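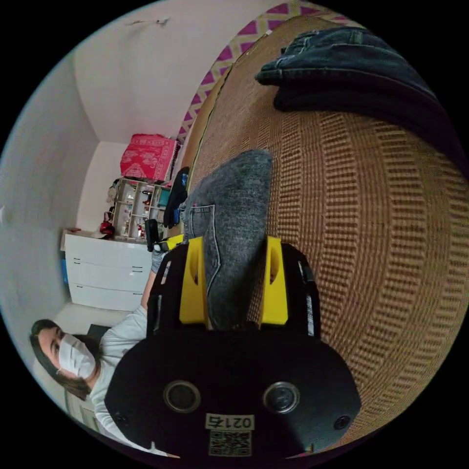

How many spare sets of fingers should we put in the budget when we order 11 hand-held grippers?

Two sets for each gripper, and one more gripper complete, if the money allows it. Fingers are the part you will replace most often, and waiting for a small delivery costs more than the part.

nemilitz_lab
Thank you for the quick answer. I ask because our quote from Hurex has only one spare set for the whole order. The work is folding clothes in normal homes, mostly jeans and shirts. We plan to start in December.

Kwiatkowski
Denim is hard on the fingertips. I would not go under two sets. Ask also if the fingers are sold alone or only together with the plates. With our supplier we had to buy both, and this was not written in the quote.

skoryk_s
I don't agree with two sets for everybody. We fold clothes since spring with 5 grippers and we changed fingers on one of them. The rest of the spares is lying in a drawer. For me the bigger cost was people's time: training, travel to the homes, and charging everything in the evening. In our first plan this line was simply missing.

Kwiatkowski
What clothes do you fold? If it is T-shirts and towels, I believe you. With jeans you press much harder, especially at the seams and the pockets.

skoryk_s
Mixed, but okay, not so many jeans. Maybe one laundry load from four. Point for you.

nemilitz_lab
So is it reasonable to order one set per gripper now and keep some money for a second order? The minimum order for spare parts is 100 euros, so a small second order is not a problem for us.

nazar_k
This is how we did it in Suvarura and I would do it again. Only check the delivery time in writing. We were told two weeks and it was five. Also put storage cards and cables in the same order, they were not included in ours.

Kwiatkowski
One set per gripper is too little in my opinion, but with a confirmed delivery time I can live with it.

nemilitz_lab
I wrote to Hurex now and asked for the delivery time and the price of the fingers without plates. I will post here what they answer.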